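4.3 Recording a wiping task with the Orkau hand-held grippers

Before you start, complete the pairing procedure in section 3. Both grippers must be charged and registered to the same Skesoler session.

1. Switch on the left gripper, then the right. Wait until each one appears in the session list.

2. Keep the marker cubes uncovered. Fingers, sleeves and cloth must stay clear of the printed faces.

3. Stand so that you can reach the work surface without leaning on it. Route loose cables away from your feet.

4. Squeeze the trigger and close the jaws on the cloth. Take up a fold of material - a single layer slips under load.

5. Hold still for three seconds, then wipe along the rim of the surface in one direction. Keep the other gripper in hand, jaws open, even if the task does not use it.
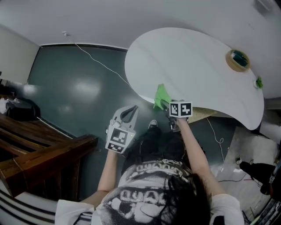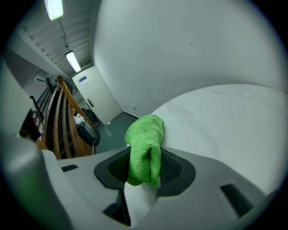
Vilho Partanen
Technical Writer, Turunen product line

6. End each pass with the cloth still in the jaws. Hold still for two seconds before you stop the recording.

7. Open the clip in Skesoler and check the gripper view. The cloth and at least one finger should be visible from start to finish.

Note: A session of some 20 passes is enough for a first calibration report. Shorter sessions are accepted but are marked Partial.

Note: Firmware 13 and later stores the jaw opening with every clip. With earlier firmware, export the jaw log separately (see 6.2).

CAUTION: Do not use solvent on the cloth. Solvent vapor clouds the lens cover, and the cover is not a user-replaceable part.

CAUTION: Do not pull on cloth that has caught under a table edge. Open the jaws first, then free it by hand.

If tracking is lost during a pass, discard the clip and repeat from step 5. For repeated loss, see section 7, Marker Faults.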